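Hadell repair evenings move to the old library for spring 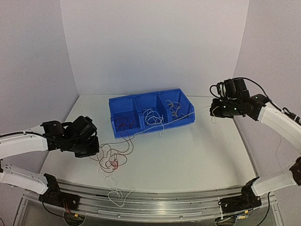

When can people start bringing things in? The first evening at the new address is 2 April 2026, with doors open from early evening until the last lamp or toaster has been looked at.

The Hadell repair evenings have been squeezed into the back of the Dadeo café for so long that plenty of regulars can hardly picture them anywhere else, but the group has finally run out of chairs. In March the line went out the door and past the bakery, and people stood there holding radios and hair dryers in the drizzle (in very good spirits, it has to be said).

"We loved the café, and I will miss the cardamom buns terribly," said Zawadi Owino, who started the evenings with her neighbor Aiguo Yin. "But you can't ask someone to mend a sewing machine with a soup bowl at their elbow."

The old library has room for 30 visitors at a time, good light and, at long last, enough outlets. Over the past year the group took in 226 items and sent most of them home again in working order. Lamps were the most common, followed by kettles and a surprising number of doorbells.

Repairs are still free, though there's a jar by the door for anyone who would like to chip in for fuses, solder and tea. Natsumi Higuchi will again run the clothing corner, and she asks that zippers be brought in early in the evening because they always take longer than people expect! Anyone hoping to learn can sit beside a fixer and try the work for themselves, and children from 12 up are welcome to do the same with a grown-up along.

Microwaves and anything gas-powered can't be accepted. Large items are fine if you can carry them up the front steps. The side entrance on the parking lot has a ramp, and it will be unlocked all evening.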